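Ekel 83 Folding Worktable
Made by Arken. Part of our home workshop range.

If you've ever tried to cut fabric on a kitchen table that's two inches too low, you already know why we got so excited about the Ekel 83. It's a folding worktable that stands at a proper working height, stays put when you lean on it, and then folds down flat enough to slide behind a door. We've had one up in our own shop since April and it has become the spot everyone drifts toward when they have something to glue, trim, wrap, sort or fix.

The number in the name is the width of the narrow side in centimeters (the long side is nearly twice that). It's enough room for a full cutting mat with your tools laid out beside it, and you can still reach the middle from either long side without climbing up on a stool. Two people can share it happily. Three get along fine if one of them is doing something small.
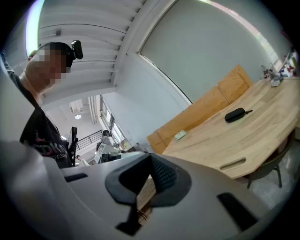 The legs are where Arken has done the really clever work. Each pair swings out on a steel hinge and drops into a notch with a click you can feel in your hand, and there's a crossbar that you push down with your foot to lock the whole thing. No pins to lose! Folding it up again is the same moves backward, and once you've done it a few times it takes less time than finding a place to put your coffee.

Height is adjustable. The lowest setting suits sitting on a regular dining chair, and the highest is good for standing work if you're tall. We keep ours one notch down from the top, where most grown-ups can work standing up without hunching over. If you do a lot of hand sewing or model building you may like it lower than you'd expect, so try a few settings before you decide.

The top is solid birch with an oil finish. It arrives pale and slightly matte, and it will darken a little over the years, especially near a sunny window. Glue peels off it better than we had hoped. Paint doesn't, so put down some paper. For coffee rings, a light pass with fine sandpaper and a dab of Bakavora table oil does the job (we sell the oil in small tins, and one tin goes a very long way).

One thing to know about the edges: they're rounded over on the top side only. The underside is left square so that clamps can get a good bite. A lamp clamp, a small vise, a pasta machine, we've tried all of these and they hold nicely. Just keep clear of the hinge plates at each end. 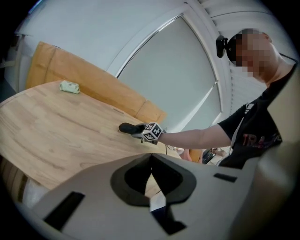
Mathur Workshop Supply / Tables and Benches Department

Can one person carry it? Yes, with the handle cutout on the long side, though stairs are easier with a friend. It weighs 18 kilos, and a good part of that is in the legs, so it feels bottom-heavy when you tip it up. Carry it with the hinges facing you and they won't bang your shins.

Specifications
Narrow side: 83 cm
Top: solid birch, oiled
Legs: powder-coated steel, folding, adjustable height
Leg colors: gray, dark green, cream
Feet: rubber, replaceable, with screw leveling on all four
Weight: 18 kg
Assembly: feet only, by hand
Warranty: 2 years on the frame and hinges

What comes in the box
The table, four feet, a spare foot, a hex key for the hinge bolts and a folded sheet of instructions with very good drawings. Please hang on to the hex key. The bolts like a quarter turn after the first few weeks of use, and then they seem to settle for good.

Goes well with
The Ekel shelf, which hooks onto the crossbar and holds baskets, paper rolls or a sleeping cat. It has to come off before you fold the table.
The Ekel edge rail, a slim strip with a groove for pencils and rulers. It screws into two holes already drilled on the narrow side, hidden under little wooden plugs.
Bakavora table oil, small tin.

Care
Wipe with a damp cloth and dry it right after. Oil it twice a year if you use it a lot, once if you don't. Don't store it flat on a concrete floor over the winter, or in an unheated shed. Standing on its long edge against an inside wall is perfect.

Gray and cream legs are usually in stock. Dark green is made in smaller batches, so send us a message if it's showing as sold out and we'll let you know when the next ones come in.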